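Workshop tips: teaching an arm by hand (and when not to bother)

Posted August 26, 2023 by Wyn Ifans
Filed under: Workshop, Bench, Things with motors

Every few months somebody writes in to say they have got hold of a second-hand arm and want it to do a job in the shed or the kitchen by being shown how. You take hold of it, move it through the job, it remembers, and off you go to put the kettle on. I have been doing this since March with a Kiltura arm on the bench and a Genent controller for the remote side, and I'd put the kettle on first.

These are the tips that have held up. I have left out the ones that only worked for me once.

Before you switch anything on

Do the job yourself, one-handed, with a pair of kitchen tongs. If you can't do it with tongs, the arm won't do it either, and no amount of showing will help. This test has saved me more time than any piece of software. Folding a tea towel fails it. Putting clothes pegs in a tub passes, just.

Clamp the table. Then lean on it and see if it still moves. An arm that has been shown a job on a wobbly table has learned the wobble.

Wipe the top down and mark where things go with small bits of tape, the low-tack sort painters use. Parcel tape leaves a gum that takes white spirit and half an afternoon.

Know where the stop button is and have it on the side of the hand you aren't using. I had mine on the wrong side for weeks.

Moving it by hand

Hold the arm near the gripper, by a handle if there is one, and keep your fingers well out of the joints. Push slowly. Beginners shove it along like a stiff drawer and then wonder why it comes back in jerks.

Stop dead for a moment before the fingers close and again after they close. It feels daft. The recording needs it, or at any rate mine does, and the makers' leaflet says nothing on the point.

Stand in the same place each time. If you have a camera on the job, your sleeve is in the picture, and it is quite possible for the arm to learn that a green jumper means "close". I can't prove that happened here. I changed jumpers and the thing went to pieces, and I'll leave it at that.

Don't correct yourself halfway. If you've missed, bin that go and start again. I kept mine at the beginning because they looked like honest work, and I ended up with an arm that missed first and then had another try, every time, very faithfully.

Driving it by remote

The adverts make this look like a games console. It's closer to picking up peas with a litter grabber while looking through a letterbox. You lose all feel for how hard you are squeezing, so practise on something soft. A washing-up sponge is ideal and costs pennies. Eggs can wait.

Turn the speed down to 40 per cent and leave it there. The Dolan hand controller I tried has a nice little wheel for turning it up again, and I have taped over the wheel.

Sit where you can see the table from the side as well as from behind. Height is what you misjudge, nearly always, and you misjudge it downwards, into the bench.

Take breaks. My last go of an evening is always worse than my first and I've stopped keeping any recorded after supper.

How many goes?

The short videos say you need a handful. I did nine for a simple pick-up-and-put-down and got an arm that could do it so long as I put the block exactly where I'd had it the ninth time. I ended up at 149, over several evenings, before I would trust it with the block anywhere in reach, and "trust" there means I'd look away but stay in the room. Anyone selling you a figure much lower should be asked where the block was.

Vary one thing at a time. Shift the block for a few goes, then turn it, then change what else is standing about. If you shift everything at once and it goes wrong you'll have no idea what to blame.

What to put on the table
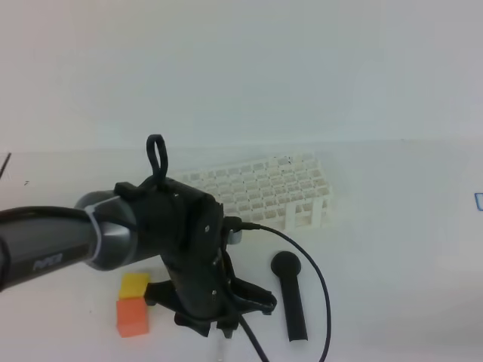

Choosing the objects matters more than choosing the arm, and most people choose badly. They start with whatever they want moved in the end, a glass or a phone. Start with foam. The orange and yellow cubes are about as forgiving as anything gets, because foam gives if you come in crooked. I'd pull those two apart for early practice, mind. Sitting nearly edge to edge, they leave very little gap for a finger, and you'll spend your patience on that when you should be getting the approach right. Leave the microphone until later, since a round head on a long straight handle has to be gripped in the proper place. A test tube rack like the white one is later still, with all those square openings to catch a fingertip in.

Cables

Look after the cables before you look after anything clever. Any lead from the gripper needs enough slack for the arm's furthest reach and not a great deal more. Move the arm by hand to every corner of the job and watch the lead, not the fingers. Hook-and-loop ties are better than plastic zip ties, which bite into the sleeve and have to be cut off when you change your mind. Keep loops clear of anything you are going to pick up. I've had a lead sweep a jar of screws off the bench, and I was finding screws until Easter.

Is it worth it?

For most household jobs, no. A Drerker parts tray and ten minutes of your own time will sort a tin of mixed screws quicker than any of this. Where I've had some use out of it is dull, light, repeated work with all the bits the same size: seed modules into a carrier, corks into a box. Even there I reckon I've spent more than 2 hours showing for every hour saved so far. It may come right over the winter. Ask me again then.

Next time: getting old gum off a bench top without lifting the varnish.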